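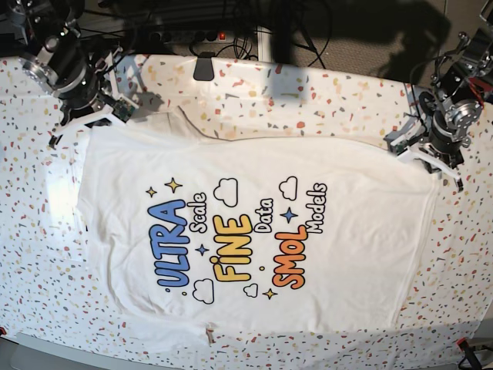
*Shirt on the speckled table, laid sideways, before smoothing.*

Oct 11, 2021

Folding and packing, shirts. Notes for me and for whoever gets the next box.

Vicente wants everything folded to the Trollholm method by December. I've read their sheet twice now and I still don't believe half of it. They say a short-sleeved shirt should take 8 seconds once you "know the garment." Maybe, if somebody else has already laid it out flat and square. Mine come out of the bag in a ball, and the laying out is most of the work. The sheet starts with a shirt that is already perfect, so of course it goes fast from there.

Used the white ULTRA Scale / FINE Data / SMOL Models shirt to think it through. The left part was bunched up, with a sleeve flap bent over near the top. The right side was close to straight. So the Trollholm rule, "align to the hem," doesn't help much, as the hem was wavy along its length and I could have aligned to any part of it I liked. Picked the straight edge and worked from there. Constanza says that's cheating. I say it's the only edge worth trusting.

White shirt on a white table is a poor choice. The colored chips in the tabletop help a bit, you can see where the speckles stop and the cloth starts, but the seam at the neckline is faint and I'd sooner find it with my fingers. I'd like to try the dark mat from the back room before anyone tells me again that the table doesn't matter.

What I did, for the record:

1. Pulled the bent sleeve out and flat.
2. Worked the creases outward with the side of my hand, starting at the print. (The sheet says start at the collar. Tried that first. It pushed all the slack into the middle.)
3. Turned it over, print down.
4. Sides in, sleeves back, then up in thirds.

The print is the real problem and the sheet never mentions prints. It's big, three rows, fat bubble letters with clouds and stars around them. Fold in thirds and you get a front panel with a piece of one word and a piece of another. Jana asked whether people picking from the shelf need to read it. They do! Otherwise they unfold four shirts to find theirs and we're back to a heap. Tried folding in half instead. Thicker bundle, doesn't stand up in the bin, but more of the lettering shows. No decision yet. My vote is halves for printed shirts and thirds for plain, and I expect to be told that two methods is one too many.

I also don't buy the claim that folding along a print cracks it. Baltasar repeats this every time and I've never seen him produce a cracked shirt. Could be true over years. I'd want to see one sample folded on the same line 50 times beside one left flat, then look at both under the lamp. Will do it myself if I get a slow afternoon. Until then it isn't going in the instructions.

Folding board from Vollia: used it for a stretch and put it back on the hook. Too narrow for the larger sizes, and the hinges snag. Domingo likes it. Domingo folds smalls.

On the numbers: Vicente's plan has 700 shirts going to Uvencombe. He got his hours by multiplying the Trollholm time, which leaves out unbagging, smoothing, checking for marks, and walking to the shelf. My own time from bag to bin was almost 2 minutes, slow, with stops to write this down. I'll get quicker, sure. I won't get down to his figure and neither will anyone else here. Told him so, he wrote "noted," and we'll see what that means.

Still open:

- Halves or thirds for prints. Need Jana's answer on shelf depth.
- Dark mat on the table, same shirt, time it again.
- Cabral bins: are the lids coming or not? Folding neatly for an open bin that gets a coat thrown on it seems like wasted effort.
- Fold-line test, ask Baltasar to pick the shirts so he can't complain about them later.
- Steamer. Constanza swears by it. I think a steamed shirt put away warm will crease worse in the stack. Try one each way, leave overnight with weight on top.

Shirt folded in halves, print out, left on the end of the bench. Please don't refold it, I want to see how it looks tomorrow.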